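Ventilation controls at Stastmont go zone by zone

The air handling plant at the Stastmont office has been moved from a fixed timetable to demand control. Each of the 68 zones now has its own damper and a combined sensor for carbon dioxide and temperature. When a zone is unoccupied, its damper closes to the minimum position and the supply fans slow down to match.

Fan speed is set by duct pressure. The controller reads all damper positions and lowers the pressure setpoint until at least one damper is nearly fully open, so the fans do not push against closed blades. Heat recovery stays on in all modes except summer night cooling.

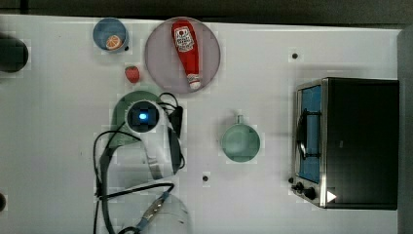 Kitchens and meeting rooms are handled separately. They have a boost mode, started from a wall switch, that ends after a set time and returns the zone to automatic control. Lesia Fedoruk of Biltudora, who wrote the control sequence, chose a slow response for the open-plan floors – faster settings made the dampers hunt.

Commissioning was done in three stages, starting with the top floor. Two sensors gave readings that drifted and were replaced. Pylyp Dovhaniuk will check the remaining calibration in September, and trend logs can be requested from him until then.

Recent items
Chilled water loop: new pump schedule
Drulum meter readings now on the shared dashboard
Filter changes at Canpolat
Blinds and solar gain on the south side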